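Red bean season again

It's October, the evenings are getting dark before I've finished my coffee, and that means I want sweet red bean everything. Buns, soup, a spoonful straight from the pot while I'm pretending to tidy up (don't tell Suha). She's the one who got me into this in the first place - she brought a tub of red bean paste to a potluck years ago and I ate most of it with crackers.

I've finally stopped keeping beans in the bags they come in. Mine used to slump over in the cupboard, and one day a bag split and I was finding beans behind the toaster for weeks. So now they live in a clear plastic container with low stress levels for everybody, and an orange-red scoop that I bought in a set and use for nothing else.

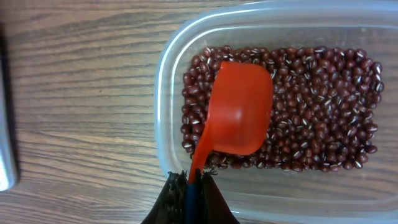

I tried the fancy route first, by the way. Jarlath swore by these Saneo jars with the clamp lids, and they do look lovely on a shelf, but try getting a scoop in and out of one without scraping your knuckles! A wide, open box is so much easier. You can run your hand through the beans and pick out any shriveled ones, too, and I find that weirdly relaxing at the end of a long day.

For a batch of paste I go with 12 ounces of dried beans. They get tipped into a bowl, rinsed until the water runs clear, and then simmered until they squash between two fingers. I don't soak them. Tincuța does, overnight, and hers are very good, so please don't start a fight in the comments.

The blue bowl gets the job every time. I have nicer ones, but that turquoisey blue against the brown wood of the table makes me happy, and dark red beans look so good in it once they're in.

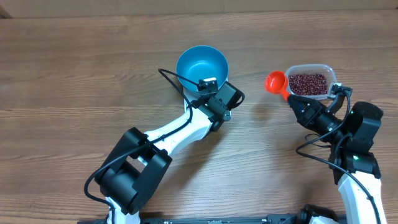
What I'm making next

Buns, if the dough behaves. Last time I rolled seven and five of them burst in the steamer, so I'm going to pinch the seams harder and use less filling. Enda wants a loaf with the paste swirled through it, and I've said maybe. If you have a swirl recipe that doesn't leave a big gap under the crust, send it over!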